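Didulmont Institute, Practical Robot Learning
Handout 4: Gathering Demonstrations Without Fooling Yourself
Revised Jun 2, 2019

Read this before your first session in the lab. The last group read it after theirs, and we have kept their data as a warning.

1. What you are making

A demonstration is a recording of a task being done, from the starting layout to the finished one, along with whatever the sensors had to say in between. A pile of demonstrations is a dataset. The learner will copy what is in the pile, including the parts you didn't know you put there. If you always pause before closing the fingers because you are nervous, you will end up with a nervous robot.

For this unit the task is sorting. There are two baskets and a handful of household objects, and each object belongs in one basket or the other. A small child can do it. Please keep that to yourself during session three, when morale is low.

2. The unit of recording

One episode is one layout, sorted completely. Start recording when the objects are in place and your hands are off the table. Stop when the last object is in its basket and the arm has come back to rest. Don't stop early to save disk space. We have disk space. What we lack is episodes that end properly, and a learner that has never seen an ending will hover over a full basket like a guest who can't find the door.

Each pair records 26 episodes. Around 16 of these should be usable if you're careful. The rest will teach you something, chiefly about yourselves.

The moment of release deserves more attention than it gets. Students spend a great deal of care on the grasp and then let go of the thing from wherever they happen to be. Bring the object over the basket, lower it, then open. A high drop looks fine until the object is round.

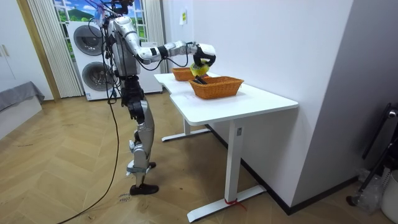

Lowering every single time makes the episodes slow, though, and a slow demonstration is a bad one too, isn't it? Half of mine would be spent creeping downward.

That came up in the Stemska section and it's a fair complaint. Slow is allowed. Slow and uneven is the trouble: if you creep on one episode and swoop on the next, the learner averages the two and does neither. Pick a pace you can keep up when you are bored, then record at that pace from the first episode. You'll be bored by the fourth.

3. Layouts

Left to themselves, people put things in rows. They put the apple on the left because it was on the left last time. After a dozen episodes the learner has found out that whatever is on the left goes in the left basket, and it will score beautifully on your test, which you also laid out in a row with the apple on the left.

So use the layout sheet. It tells you which object goes in which spot for each episode, and it was shuffled by a computer with no feelings about apples. Follow it even when the result looks silly. If the sheet puts both fruits beside the wrong basket, put them there. Those are the episodes that earn their keep.

Turn the objects as well as moving them. A stapler has a good many sides and people tend to show only the one it stands on. Lay it over. Point it the other way. Tape can go flat or on edge, though if you choose on edge, be ready to chase it.

Baskets may be shifted and turned a little between episodes, never during one. If you bump a basket in the middle of an episode and it moves, keep recording and write "bump" in the log. If you bump it off the table, you may stop.
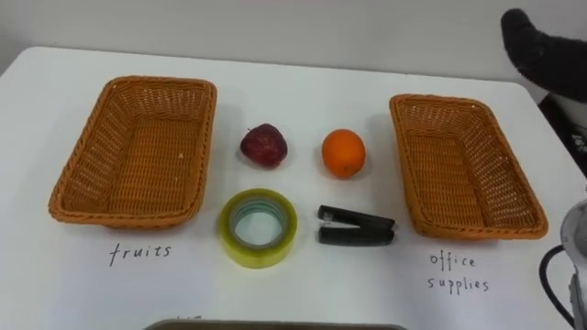
Figure 2. Starting layout, fruits and office supplies, baskets empty.

4. Labels

We write category names on the table in marker, next to the baskets. This is mostly for you. By the twentieth episode people forget which basket is which, and one pair in March filed an orange under office supplies with complete confidence on several takes running.

Be aware of what the label does to the data. If the cameras can see the writing, so can the learner. It may use the writing, or it may use the smudge beside the writing, and you won't know which until you clean the table. Two rules follow. When the categories change sides, the words change sides with them. When you wipe off an old word, wipe all of it. A ghost of "fruits" under the wrong basket has already cost us one dataset and a good deal of dignity.

Write in the same size every time, in lowercase. Keep decorations off the table. Somebody once drew a banana.

5. The log

Keep one line per episode: episode number, layout number, who was driving, outcome, remark. Outcome is one of these words and no others:

good
bump
drop
wrong basket
abandoned

"Mostly good" is not an outcome. Neither is "good?" with a question mark, though we sympathize.

Write the line before you reset the table. Pairs who plan to fill in the log afterward fill it in with fiction. The remark may be short. "Tape rolled" is an excellent remark. "Robot seemed tired" was less useful to the people who had to read it.

6. Failures, and which ones to keep

Keep a drop if you recovered from it: the object fell on the table, you went back, picked it up and finished. A learner needs to see that life goes on. Keep fumbled grasps on the same terms.

Throw out anything where a human hand came in to help. You will be tempted to nudge. Your nudge takes half a second, and afterward the learner believes that staplers sometimes rotate themselves out of kindness.

Wrong-basket episodes are set aside in their own folder. Don't delete them and don't quietly rename them. The Penden exercise in week six depends on having some, and last term we had to make them on purpose, a strange way to spend an afternoon.

7. Before you start, and between episodes

Check that every camera is recording and that the clocks agree. Look at the picture each one gives, with your eyes, on the screen. A green light only means that the light is green.

Check the cable run and walk the long way round it. Nothing on the floor needs your attention while the arm is moving.

Leave the curtains as you found them for the whole session. If the light changes, note it. We do want different lighting across sessions, but we'd like to know where it came from.

Between episodes, bring the arm back to rest before you reach in. Empty both baskets. Lay out the next sheet. Hands off, then record. Swap drivers after every 12 episodes at the latest. Two people's habits in the pile are better than one person's, and the first person will be insufferable by then anyway.

8. How much is enough

The question comes up every year, generally from someone with a train to catch. The pooled set from earlier terms, which you'll get in week five under the name McKinnon, holds 1166 episodes. It is large and it is lopsided. The early part is nearly all fruit, and the driver of one long stretch had a habit of circling the basket before letting go. Models trained on that stretch circle too. They do it gracefully and for no purpose.

Your own small set, shuffled and logged as described, is worth comparing with an equal number of episodes drawn from McKinnon. Do the comparison yourselves and bring the result, including if it's embarrassing to us.

9. For next time

Record your episodes and hand in the log with the data, in the same folder.

Choose three of your own episodes and watch them at normal speed with the log covered. Write down the outcome you would give each one now. Where it differs from what you logged, say so and leave both on the page.

Find one habit that shows up in your driving and not in your partner's. Describe it in a paragraph. Then swap paragraphs, which is usually when the talking starts.

Layout sheets are in the tray by the lab door. Markers are in the drawer underneath. Put the caps back on.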